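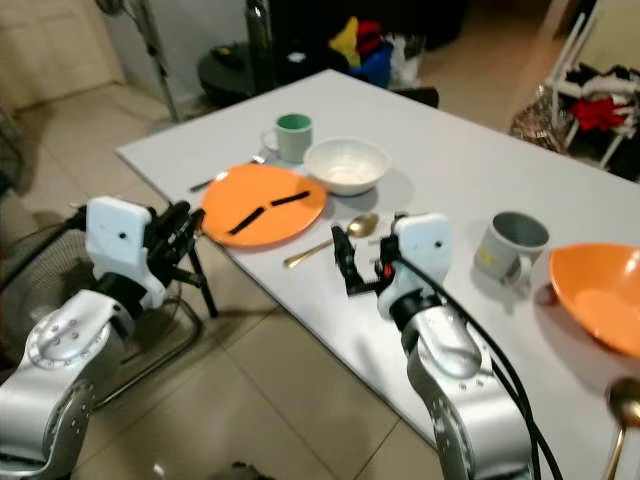

Orange plate and gold spoon on the white table.

**Watgate bypass: who is paying?** (May 2022)

**koster_lane**
The council has put out its note on the Watgate bypass. The county wants to borrow the money itself. The council wants a private firm to build the road and collect a yearly fee from us. Has anyone read the whole thing? It runs to 109 pages and the fee is not on any I have reached.

**Mieke Jacobs**
I have read it. The fee is in the second annex, but only as a range. The contract can be renewed without a new vote — that bothers me more than the price.

**stitville_dad**
You have to compare it with borrowing. If the county borrows and the job runs over, we pay for that too. With a private contract the builder carries the overrun.
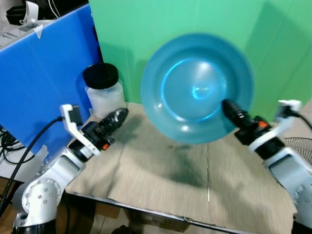 I would also point out that the county ran the Lavurlow bridge job, and that opened two years late. I don't see why we should trust the same office with a bigger road.

**koster_lane**
Lavurlow was late because the state held back its share. That was in the minutes.

**stitville_dad**
Part of it was. The design was changed twice after work began, and that was the county's doing.

**Mieke Jacobs**
Both of those can be true. My trouble is that the council sent its note to our state members before it went to any public meeting. They are being told what Stitville thinks, and Stitville hasn't been asked. There was a petition with 3000 names on it asking for a vote, and the note leaves it out.

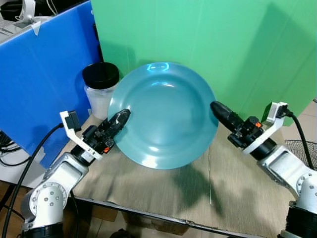 **rt9_north**
Can the council sign a contract before the county decides?

**Mieke Jacobs**
The council can sign a letter of intent, but the contract itself needs county approval, and the county takes that up in August.

**stitville_dad**
Then there is time to get the fee in writing. I still think the private route is the safer one — but I would want to see the number first.

**koster_lane**
I'll write to the clerk and ask for it. If I get the annex as a separate file I will post it in this thread.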